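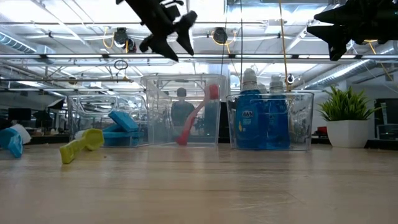

Company > Who we are

About Marchuk

Marchuk is a small translation bureau. We translate between Ukrainian, Polish and English, and most of our work is papers that people need for real life: birth certificates, school diplomas, rental contracts, medical letters.

The bureau was started by Petro Kushnir and Liudmyla Ivanyshyn. Petro worked before in a notary office and saw every week how people came back with a translation that was refused for one wrong letter in the family name. Liudmyla was teaching English grammar to adults. In the beginning they had 2 desks and one printer, and the first client was their neighbor.

Today Yaryna Kovalchuk is responsible for the Polish language, and Yurii Hladun takes all technical texts, such as manuals and safety sheets. Heather Ashby reads our English translations before they go to the client. She is a native speaker and she is very strict with commas.

Last year we finished 2,526 orders. From them 144 were urgent, which means the client received the text on the next morning. We do not take urgent orders for court papers, please do not ask us for this.

Each text is read by a second person. If you find a mistake in our work, write to us and we correct it without payment, also after several years. Names we always spell as in your passport, so please send a copy of the passport page together with the document.

The office is on the second floor, the entrance is from the yard. Please call before you come.

Recent from Marchuk
Prices for certified copies from May
How to prepare a diploma for translation
Glossary work for Trovent is completed
We are looking for a Slovak translator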